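Freestanding Clothes Racks: Frequently Asked Questions

Rurnik Storage Support > Garment Racks > Single-Bar Models

Maintained by Cinzia Marras. Last revised 2nd December.

This page covers assembly, loading, placement and care of single-bar freestanding racks, plus hangers and the hanging of knit and woven garments. For wall-mounted rails and wardrobe inserts, see the separate pages.

GENERAL

What is a single-bar rack?

One horizontal bar carried on vertical poles, with legs or a base at floor level. It has no shelves, drawers or cover. Garments hang from the bar on ordinary hook hangers. Bar finish, pole finish and leg shape vary by model.

Which model do I have?

The model name is on the label at the foot of the pole, on the inner side. If the label is missing, check the packing list. The two current lines are Kodex and Bhatia. Kodex racks have a fixed bar height. Bhatia racks have a telescoping upper section with a locking collar.

Can parts from the two lines be mixed?

No. The bar sockets have different bores. A Kodex bar will enter a Bhatia socket but will not seat, and the end cap will work loose under load. End caps and floor pads are common to both lines.

Are the racks suitable for outdoor use?

They may be used outdoors for a few hours in dry, still conditions. Do not store them outdoors. Plated parts pit when left damp, and a loaded rack presents a large area to the wind.

ASSEMBLY

What tools are required?

The hex key in the hardware bag. Power drivers are not recommended. The inserts are soft and strip easily.

In what order should the parts go together?

Attach the legs to the lower pole sections first and leave the screws one turn short of tight. Stand the poles up, add the upper sections, then fit the bar. Check that every leg touches the floor. Tighten the leg screws last, working from one side to the other.

The bar is not level. How is this corrected?

On Bhatia racks, release the locking collars, set both upper sections to the same index mark and lock them again. On Kodex racks, remove the bar and confirm that each upper section is fully down in its lower section. If it is, the floor is out of level. Fit a leveling pad under the low side. Do not pack the legs with folded card, which compresses and lets the rack lean again.

The rack rocks on floor tiles.

One foot is probably resting in a grout line or on a raised tile edge. Move the rack a short distance along the tiles and test again. If rocking continues, loosen the leg screws, press down on the center of each leg assembly and retighten. Floor pads should be fitted on all tiled and stone floors. They reduce slip and prevent metal contact with the glaze.

An end cap came off. Is the rack still usable?

Yes, for light loads, until a replacement is fitted. The cap closes the tube and stops hangers from running off the end. Keep hangers well inboard in the meantime. Caps are supplied in packs of 2.

LOADING

What is the maximum load?

Kodex: 27 kg, evenly distributed. Bhatia: 30 kg with the upper section fully lowered. When the upper section is raised past the halfway mark, treat the Bhatia limit as that of the Kodex. These figures are for static loads. Hanging on the bar, pulling on it or moving a fully loaded rack by one pole all exceed the design case.

How should garments be distributed?

Put the heaviest items directly beside the poles and the lightest at mid-span. Coats and denim go at the ends, shirts and T-shirts in the middle. Where there are only a few items, start at one pole and space them so that no two touch.

The bar has bent at the center.

Remove the load. Slight bending disappears when the weight comes off and is not a fault. A bar that stays bent must be replaced. Rotating it in the sockets so that the bend faces up is a common repair, and it fails at the next full load.

How much clearance is needed between the hem and the floor?

Allow a hand's width for dry garments. Long T-shirts, dresses and robes on a low bar can come very near the floor, where they collect dust and are caught by feet, wheels and vacuum heads. Raise the bar if the model allows it, or fold the garment over a trouser bar.

HANGERS

Which hangers fit the bar?

Any hook hanger whose inside hook diameter is larger than the bar. Most plastic and wire hangers qualify. Some heavy suit hangers have a tight hook that grips the bar and scratches the finish as it slides.

Plastic or wire?

Plastic for most garments. The thicker shoulder spreads the weight and leaves a softer mark in jersey. Wire is acceptable for short periods and for shirts collected from a laundry service. Wire hangers mark plated bars over time.

How is a T-shirt put on a hanger without stretching the neck?

Insert the hanger from the hem, not through the collar. Hold the hem open with one hand, pass the hanger up inside the body, and bring the hook out through the neck opening. Seat the shoulder seams on the hanger arms and let the shirt fall. Straighten the side seams by drawing the hem down lightly. Removal is the same in reverse.

The shirt sits crooked and has diagonal folds.

One shoulder seam is off the hanger arm. Lift the low side, reseat the seam and release. Vertical folds are normal in a shirt that is hanging freely and need no correction.

The hanger leaves points in the shoulders.

The hanger is too wide. The arms should end short of the sleeve seam. For children's and narrow-cut shirts use the small size. Existing points usually relax if the area is dampened by hand and left to dry flat.

Should all hooks face the same way?

Yes. With every hook opening toward the back, a garment can be lifted off with one motion and a group can be moved together. Mixed hooks interlock.

Should empty hangers stay on the bar?

It is acceptable and saves handling when clothes are put back. Group the empties at one end, away from hanging garments, so that their arms do not catch in the fabric. If the bar is needed at full capacity, remove them.

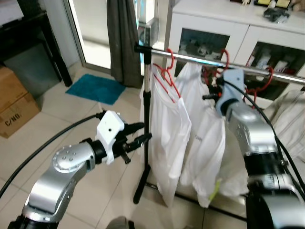 White T-shirt on a red plastic hanger, hung near the pole end of a chrome bar.

Does hanger color matter?

Not mechanically. Bright hangers are easier to find against a metal bar and pale clothing. Some households assign a color to each person. Cheap dyed plastic can transfer color to wet white fabric, so test a new hanger with a damp white cloth before use. If any color comes off on the cloth, keep that hanger for dark garments.

DRYING

Can wet laundry be hung on the rack?

Yes, after a full spin cycle. Count wet items at twice their dry weight when checking against the load limit. Wipe the bar when the laundry is removed. Do not hang dripping items, as water runs into the pole joints and stays there.

How far apart should wet items be?

Far enough that air passes on both sides. Leave one hanger position open between garments. Thick cotton needs more.

Will knitwear stretch?

Wet wool and loose knits will. Dry them flat. T-shirt jersey is generally stable on a hanger of the correct width.

CARE AND STORAGE

How is the bar cleaned?

Soft cloth, warm water, a drop of dish soap. Dry immediately. Metal polish is unnecessary on plated bars and abrasive pads will cut through the plating. For coated poles and legs use the same method.

Hangers no longer slide easily.

Clean the bar as described, then rub it with a sheet of wax paper along its full length. Wipe off the excess before hanging white clothes. Do not use oil.

How often should screws be checked?

Once after the first week and then each May. Check sooner if the rack has been moved between rooms.

Can the rack be stored assembled?

Yes, unloaded and upright. To save space, remove the bar and lay the parts flat. Keep the screws in the hardware bag and tape the bag to the bar.

PARTS AND RETURNS

How are spare parts ordered?

Write to the parts desk with the model name, the part name from the assembly sheet and a delivery address. Ye-rin Gil handles parts requests for both lines. Parts ship from the Ovthorpe warehouse.

A part was missing from the box.

Check the inside of the lower pole sections first. The hardware bag is packed in one of them. If a part is still missing, send the packing slip number to the parts desk. There is no charge.

Can a rack be returned after assembly?

Yes, if it is complete and undamaged. It must be taken apart and packed in the original carton. Returns queries go to Thomas Rinaldi.

Related pages: Wall Rails, Wardrobe Inserts, Hanger Sizes, Floor Pads and Leveling Pads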